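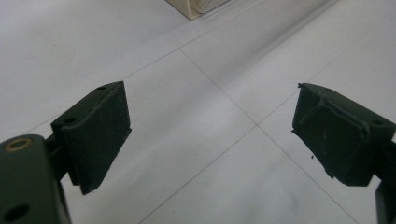

3.2 Collecting the demonstrations

I'll admit we went into this part of the project thinking the learning would be hard and the data would be easy. Nope! Geeta Lodhi and I were the two demonstrators for the whole of the capstone unit, and between us we recorded 2,438 episodes with the hand-held grippers, which is a lot of reaching, squeezing and putting down for people who also had three other subjects on. Babita Pandey, our supervisor, looked at our first batch and told us (kindly) that we moved like we were defusing something. Slow down less, she said, and stop hovering.

After that we agreed on a few house rules. Every episode starts with the jaws open and ends with them open again. If you fumble, you keep going and tag it in Nishad, our little logging script, so whoever is cleaning up later can decide what to do with it. We also swapped demonstrators every half hour or so, partly to get both our styles into the set and partly for the sake of our wrists.

The two-handed tasks were a different beast. With one gripper you can fudge your approach and still get there -- with two, each hand has to wait for the other, and Geeta and I turned out to have opposite habits. She leads with her left and I lead with my right. We argued about forcing one convention and in the end left it alone, so the Cinden split has both. Figure 4 shows the set-up for the storage box task, with a gripper in each hand and the box towards the back of the white tabletop.
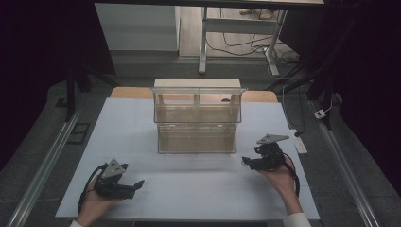 Figure 4. Two-handed set-up, storage box task.

3.3 Filtering

We threw out anything tagged as a fumble where the demonstrator couldn't finish, plus anything where tracking dropped for more than 2 seconds. That left 2,114 episodes, a better result than we'd budgeted for (our proposal promised some 2,000). Most of the losses came from the early sessions, before the house rules, and Geeta would like it noted that more of them were mine.

We did the first pass by eye, a pretty grim way to spend June, then wrote a checker to catch the tracking dropouts for us.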